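Slide 11: What counts as one example

Speaker: Hedvika Kopecký. Slides 11 to 14, start by 10:40.

One example is one grasp attempt. We log the arm position at contact, the finger opening, the view from the fixed camera and a pass or fail mark. Failures stay in the set.

Current total is 2834 attempts, from 416 bin fills. The Hiltum split holds back 40 fills for testing. Say clearly that the split is by fill. Splitting by attempt puts the same pile on both sides and the score goes up for no good reason.

Slide 12: Choosing the objects

Mixed shapes and stiffness in every fill. Rigid parts alone gave us a model that closed on anything with a hard edge and did poorly on cloth.

Gloves are the useful hard case. No fixed outline, several places to grab, and the cuff and the fingers behave differently under load. On the slide the gripper is over the middle of a black work glove, with a flat wooden piece next to the cuff. Ask the room where they would grab it. Wait for two answers.
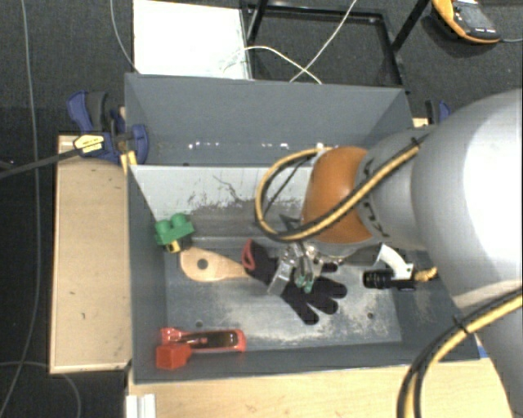
Slide 13: Labeling

Pass means held clear of the floor of the bin at the end of the lift. Two objects in one grasp gets its own label. Adton runs before September used a plain pass for these, and 28 of them were relabeled by hand.

If asked about Hudisska: same label rules, different gripper, not in the total.

Slide 14: Open problems

Objects against the wall. Go to the Long results next.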